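Zoltthorpe发布Warik夹持判定方法，面向桌面小物体抓放任务

2022年6月7日，Zoltthorpe

Zoltthorpe研究所今天公布机械臂抓放方法Warik的技术报告、训练代码和仿真评测结果。该方法处理的是桌面操作中的一个具体环节：夹爪到达小物体两侧之后、手指合拢之前，由控制策略判断当前位置是否适合夹持，再决定合拢、微调或者退回。全部结果在仿真环境中取得，评测使用研究所自建的Afolabi桌面场景集。

抓放是机器人学习研究里最常见的任务之一，指令通常只有一句话，例如把小球放进盘子。对较大的、有平面或把手的物体，现有模仿学习策略已经能给出比较稳定的动作。遇到小球这类物体，失败大多集中在很短的一段时间里。手指偏向一侧时，合拢动作会先推到物体，物体滚开，后面的动作全部落空。策略往往意识不到物体已经离开，继续完成抬升和移动，最后在盘子上方松开一副空的手指。

研究所在整理此前的仿真记录时发现，这类失败在合拢之前就已经可以看出迹象。腕部视角里，物体与两侧指尖的间距不对称，或者手指的高度与物体最宽处不一致。原有策略把接近、合拢和抬升当作一段连续动作来学习，示范数据里又几乎没有犹豫和重来的片段，因此策略缺少停下来修正的依据。

Warik在原有策略上增加一个独立的判定模块。模块读取2路图像，一路来自腕部，一路来自桌面一侧的固定机位，同时读取夹爪的开合量和末端位姿。输出有三种：可以合拢、需要微调、应当退回。微调时，模块给出一个小幅的平移方向和转角，由底层控制器执行，之后重新判定。退回时，夹爪沿接近方向离开物体，控制权交还给上层策略，由它重新规划接近路径。 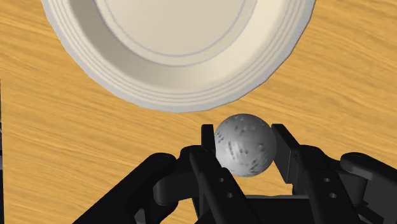

判定模块的训练不需要额外的人工标注。研究人员先采集了200条遥操作示范，再在仿真器中从每条示范的合拢时刻向前截取状态，对夹爪位姿加入扰动，然后让手指合拢并记录结果。物体被稳定夹住的状态归为可以合拢，经过小幅修正后能够夹住的状态归为需要微调，其余归为应当退回。微调的目标方向由扰动量反推得到。这一流程可以在同一条示范上反复进行，示范数量本身不必增加。

扰动的范围对结果影响较大。早期版本采用固定范围，训练出的模块对接近桌面的低位抓取过于谨慎，常常在本来可以合拢的位置上反复微调。现在的版本根据物体在腕部图像中的大小调整扰动范围，物体越小，扰动越细。技术报告附录列出了两种设置的对比，也保留了早期版本的失败记录，供其他团队参考。

模块还需要处理遮挡。手指靠近物体时，腕部视角中物体的一部分会被指尖挡住，固定机位有时又被手臂自身遮住。训练时，研究人员随机丢弃其中一路图像，使模块在只有单路可用时仍能给出判断。两路都不可靠的情况下，模块倾向于输出退回。这会让完成任务的时间变长，但减少了碰动桌上其他物体的情况。

评测在Afolabi场景集上进行。这套场景集由研究所从去年12月开始搭建，共包含541个桌面布局。每个布局中有一个需要移动的物体、一个目标容器和若干无关物品。无关物品取自日常桌面，包括书本、铅笔、杯子、盆栽和蔬果等，摆放位置由程序生成，再经过碰撞检查，去掉物体互相穿插或者目标完全不可达的布局。桌子周围还有椅子等背景物体，用来增加固定机位画面的复杂程度。

每个布局的时间上限为30秒。任务成功的条件是物体停在目标容器之内，手指已经松开并离开物体。物体曾经进入容器但随后滚出的，记为失败。机械臂把无关物品碰到桌下的，同样记为失败，即使目标物体已经放好。研究所在以往的评测中没有采用后一条规定，因此本次结果不能与此前发布的数字直接比较。

在相同的示范数据和相同的底层控制器下，加入判定模块的策略在小球类任务上的成功率高于未加入模块的对照策略，差距主要来自合拢前后的环节。对照策略的典型失败是推走小球，加入模块后这类失败明显减少。剩余的失败多数发生在放置阶段：手指在盘沿上方松开得过早，或者物体落到盘面后沿斜边滚动。Warik目前没有针对放置阶段的处理。

对于杯子等较大物体，两种策略的差别很小。研究人员认为，这类物体对夹爪位置误差的容忍度较高，判定模块在大多数情况下第一次就给出可以合拢的结果，相当于没有介入。模块在这些任务上增加的时间很短，没有造成超时。

细长物体的结果介于两者之间。铅笔平放在桌面时高度很低，手指必须接近桌面才能夹住，退回的次数因此较多。有一部分布局中，铅笔与其他物体挨得很近，模块反复输出退回，直到时间用完。技术报告把这种情况单独列为一类，称为判定循环。目前的处理办法是限制连续退回的次数，超过限制后强制上层策略换一个接近方向。这个办法能够打破循环，但换方向之后的成功率不高，仍有改进余地。

研究所还测试了语言指令变化对结果的影响。同一任务分别用直接的说法和带有位置描述的说法下达，例如把小球放进盘子，以及把铅笔旁边的小球拿到盘子里。Warik本身不处理语言，指令只影响上层策略对目标的选择。结果与预期一致，指令说法改变时，出错的主要原因是选错物体，夹持环节的表现没有明显变化。

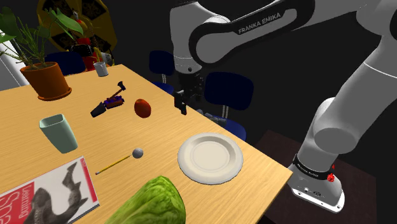

Dasuseo方面在试用后反馈说，把判定单独做成模块，方便接入已有的控制系统，但三种输出对排查问题来说仍然偏粗。Dasuseo希望模块能同时给出退回的原因，例如是遮挡、位置偏差，还是与邻近物体间距不足，这样现场人员可以知道该调整摆放还是该调整机位。反馈意见还提到，实际使用中的物体表面反光和形变比仿真环境复杂，仅凭目前的评测还不能判断方法能否用于生产环节。

研究所已将原因输出列入下一版的开发内容。初步做法是在判定模块末端增加一个分支，利用仿真器中已知的几何关系生成训练标签。遮挡程度和间距都可以直接从仿真状态中算出，不需要改动现有的数据采集流程。位置偏差已经隐含在微调方向里，只需要整理成便于阅读的形式。

关于仿真与实物之间的差别，研究所的计划分两步进行。第一步是在仿真中加入更多的外观变化，包括桌面纹理、光照方向、物体表面的明暗和斑纹，并对机位进行小幅随机偏移。现有场景集中的桌面纹理种类偏少，研究人员在检查判定模块的关注区域时发现，模块有时会受到木纹走向的影响，在纹理改变后判断变得不稳定。第二步是在实物平台上重复一部分评测布局，只验证判定模块，不训练新的策略。第二步的时间表尚未确定。

接触参数是另一项需要核对的内容。仿真中小球与桌面、小球与指尖的摩擦系数都取固定值，滚动阻力也是如此。研究人员改变这些参数后重新运行了部分布局，发现滚动阻力降低时，判定模块给出的可以合拢结果偏于乐观，有些位置在原参数下能够夹住，在新参数下会把小球挤开。技术报告给出了参数变化的范围和相应的曲线，建议使用者在迁移到自己的仿真器之前先做一次同样的检查。

运行开销方面，判定模块只在夹爪进入物体附近的一段距离内启用，其余时间不占用计算资源。模块与上层策略共用图像编码器，新增的参数集中在后面的几层。使用者也可以让模块使用独立的编码器，这样可以在不改动原有策略的前提下接入，代价是显存占用增加。两种接法的代码均已提供，默认采用共用编码器。

本次公开的内容包括判定模块的训练和推理代码、扰动采样脚本、遥操作示范数据、Afolabi场景集的全部布局文件，以及评测脚本。布局文件以文本形式保存，记录物体名称、位置、朝向和容器类型，可以单独修改。部分物体的三维模型来自第三方，使用条件在随附的清单中逐项列出，不允许再分发的模型没有打包，需要使用者自行下载，清单里写明了文件应当放置的目录。

评测脚本会为每个布局保存腕部视角和固定机位的图像序列，以及夹爪开合量、末端位姿和模块输出的时间记录。失败类型由脚本根据物体状态自动归类，归类规则写在配置文件里。如果使用者希望采用自己的成功条件，可以关闭碰落无关物品这一项，但在公布结果时应当注明，以免与技术报告中的数字混淆。

研究所接受外部团队提交评测结果。提交时需要附上完整的输出记录和所用的随机种子，研究所会抽取其中一部分布局重新运行，复核一致后列入结果页面。使用额外示范数据训练的策略单独列出，不与只使用公开示范的策略排在一起。场景集在结果页面开放期间不会改动，如发现布局有误，将以勘误形式说明，并给出剔除该布局后的结果。

目前已知的问题有两处。其一，固定机位在手臂完全伸展时可能拍不到目标物体，此时保存的图像仍然有效，但不应据此判断抓取是否成功。其二，场景重置后个别物体会有轻微的位移，脚本在开始计时前会等待物体静止，使用自定义脚本的团队需要自行加入这一步。

技术报告、代码和数据可在Zoltthorpe研究所网站的Warik项目页面获取。有关场景集的问题请提交到项目页面的问题列表，提交时请写明布局编号和仿真器版本。媒体垂询请通过研究所网站的新闻联络表单与我们联系。

关于Zoltthorpe研究所
Zoltthorpe研究所从事机器人操作与仿真评测方面的研究，工作内容包括模仿学习、夹持判定和桌面场景生成。Warik和Afolabi由研究所操作实验室维护。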